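Reading the stones at Atinga

Jocelyn Tiongson has spent most of her working life on the old river port of Atinga, first as a surveyor and later as keeper of its local records. We met on 29 March 2023 in the reading room above the former customs house, where the town plans are stored flat in steel drawers.

Atinga sits on the inside of a bend, 14 km upstream from Sosine. Visitors usually come for the waterfront and leave by the afternoon ferry. Tiongson thinks they miss the older part. "The first settlement was on the ridge," she says. "The port came down to the water later, when the channel moved. The street pattern changes at the foot of the hill, and that is the join."

The name is disputed. One reading takes it from a word for a landing place, another from a family that held the ridge. Tiongson favours the first but will not commit to it. "The earliest plan has a different spelling on each sheet. I would not build an argument on it." 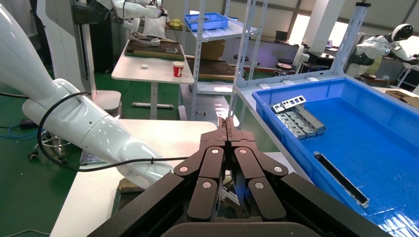
The ridge and the lower town

The upper quarter has 16 listed houses, most of them on stone footings with timber above. The footings are the older work. According to Tiongson, the timber was replaced whenever a house changed hands, so a date carved over a door gives the date of the door.

Flooding shaped the lower town. Marks are cut into the customs house wall, the highest of them from a July flood that closed the port for 30 days. "After that they raised the quay and left the street where it was," she says. "It still drains the wrong way."

Her colleague Marites Padilla is now matching the plans against the standing walls — slow work, with 69 sheets to get through. The ridge sheets are finished. Those for the quay have shrunk unevenly and need a separate correction before they can be measured.

The reading room is open to visitors by arrangement. The path up to the ridge starts behind the ferry office and is steep in its last section.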